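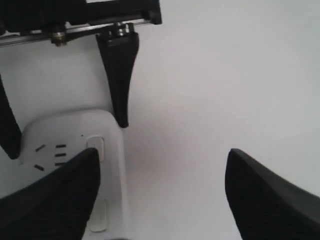
Fig. 1 - White power strip

Setting up the Felura print scanner

I scan all my old negatives on this one, so I'm giving you the order I use at home.

1. Slide the lock under the lid to OPEN. Forget this and you get error 11 - I've had it plenty!
2. Plug in the scanner, then switch it on and let the lamp warm up until the light stops blinking.
3. Wipe the glass with a dry cloth (no sprays, please).
4. Lay the film in the holder, shiny side down. It takes up to 900 frames before the pads need changing.

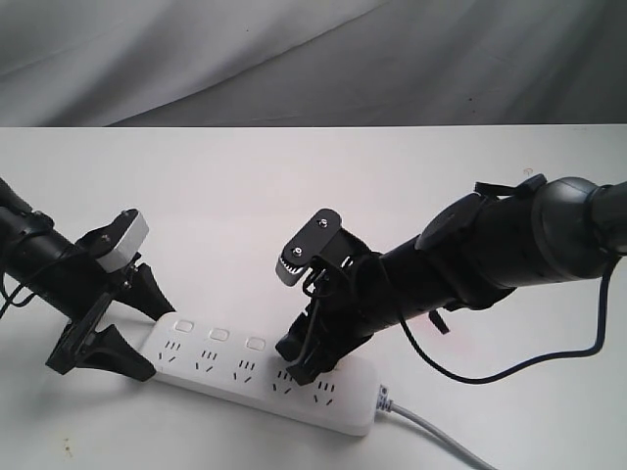

Fig. 2 - Switches and outlets on the strip

Note: I keep Worow set to 500 for quick previews and go higher for anything I want to print.

Caution: Don't lift the lid mid-scan.

Search this guide Go

Related
Cleaning the film holder
Color profiles in Worow
Replacing the pads

Contact Evie Blackburn | Back to top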